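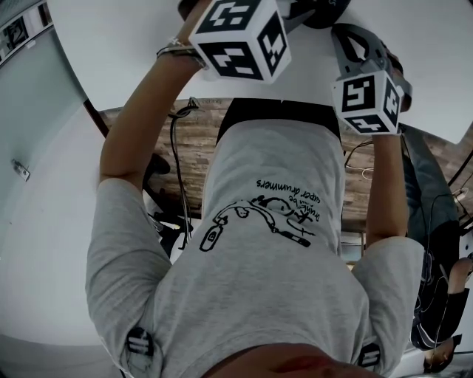
Screen printing > Inks and curing
Thread: Water-based black cracking after a few washes, light gray shirts

havo_press
Posted December 14, 2025

Small run for a drum school, one-color line art, black on light gray 100% cotton. Water-based ink, 156 mesh, one pass, flash, second pass. Cured on a Brakville conveyor, belt speed setting 4, panel at the maker's default. First batch went out fine. Second batch came back with the fine lines fading and the lettering breaking up at the edges. Same ink bucket, same screen, same shirts as far as I can tell from the invoice. What should I check first?

Anong Onsri
Cure time. Plastisol only has to reach temperature. Water-based has to lose its water first, and until the water is gone the ink film will not climb. The default belt speed on those small Brakville units is set for plastisol. Slow the belt and measure at the ink, with a donut probe, on a real shirt.

kikatton79
Disagree that it's the dryer. If batch one held up and batch two didn't, with the same settings, look at what changed. How old is the bucket? If there is a low-cure additive in it, the pot life is short. I have seen mixed ink go off overnight with the lid on.

havo_press
Additive was mixed in for batch one. Batch two was printed 11 days later from the same bucket. I did not add more.

kikatton79
There you go.

Anong Onsri
That is a problem but I would not stop there. With a correct heat cure you don't need the additive at all. If the print depends on it, the dryer was undercuring both times and the additive was covering for it in batch one.

Bình Ông
Both can be true. Test before arguing:

Print two swatches with fresh ink, no additive. Run one at the current belt speed, one at half that. Wait a day. Wash both hot with a towel, five cycles. Compare under a loupe.

If only the slow one holds, it's the dryer. If both hold, it was the bucket.

mesh_and_mess
Also, 156 is coarse for handwritten-style lettering. Thin strokes get ragged on that mesh before any washing happens. I'd go 230 and drop the flash. Two wet passes, no flash in between. Flashing water-based can skin the first layer and the second never bonds to it.

Anong Onsri
230 will dry in on him unless he floods every stroke. For black on light gray 156 is fine.

mesh_and_mess
It dries in if you stand around. I've done 4,000 shirts through one 230 this year with a spray bottle next to the press. Agree to differ.

Bình Ông
The point about the flash is worth taking either way. Black on light gray should not need a second layer.

havo_press
Swatches done. Current speed: lettering lost its edges by the third wash. Half speed: no visible change after five. Probe at the old speed peaked at 265 F and only for a moment. Ink sheet asks for 320.

Anong Onsri
Then it's the dryer.

kikatton79
And the bucket. Please throw it out.

havo_press
Bucket is gone. Reprinting at half speed, single pass, no flash. Staying on 156 for now. One more question: can I run the returned shirts back through the dryer, or is it too late once they've been washed?

Bình Ông
You can stop it getting worse. Ink that has already washed out is not coming back. I'd use them as test shirts.

antunes_tees
Does the probe have to sit on the print itself? Mine is clipped to the sleeve.

Anong Onsri
On the print. The sleeve will read hotter than wet ink does.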